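**The Salt Road to Prendach** is a novel for younger readers and the second book in the Hemard sequence, following *The Ferryman's Ledger*. It was published by Paisan, a small press, in a first printing of 500 copies. A paperback came out the following May.

## Plot

The story picks up two winters after the first book. Ilse, now 15, has left the ferry at Hemard and works in the counting house at Grumberg, where the salt merchants keep their records. She finds that a debt her father was supposed to have paid is still listed under his name, and sets out for Prendach to see the original ledger.

Most of the middle section takes place on the road. Ilse travels with a mule driver and his nephew, who are carrying salt they have not declared. The three are held at a toll house for 40 days while the pass is closed by snow, and the nephew falls ill. Ilse has to choose between staying with him and leaving with the first party to cross.

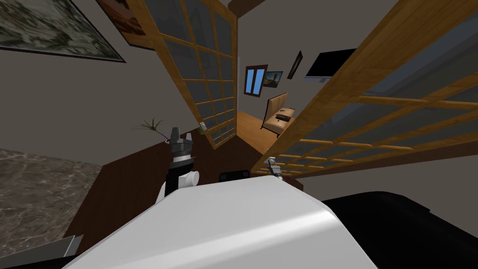
The last chapters are set in Prendach. The ledger turns out to have been copied by several hands over many years, and the entry Ilse is looking for, number 2424, has been scraped off the page and rewritten. The book does not say who changed it. Ilse returns to Grumberg by boat, and the debt is left unsettled.

## Style and structure

*The Ferryman's Ledger* was told entirely by Ilse. The sequel moves between her account and that of the mule driver, whose chapters are shorter and written in the present tense. Each part opens with a page of entries from the toll book, and some of these contradict what the narrators report.

The novel assumes knowledge of the earlier book. The flood at Hemard is mentioned often but never described, and the quarrel between Ilse and her brother is taken up without any explanation of how it began.

## Reception

Early reviews were mixed. Readers who knew the first book generally liked the toll house chapters and the larger part given to the mule driver. Complaints centred on the slow opening in Grumberg and on the ending, which some felt had been held back for a third volume.

A later edition added a map of the pass and corrected the spelling of several place names. The toll book pages were also reset in a larger type.

## See also

- *The Ferryman's Ledger*
- Hemard sequence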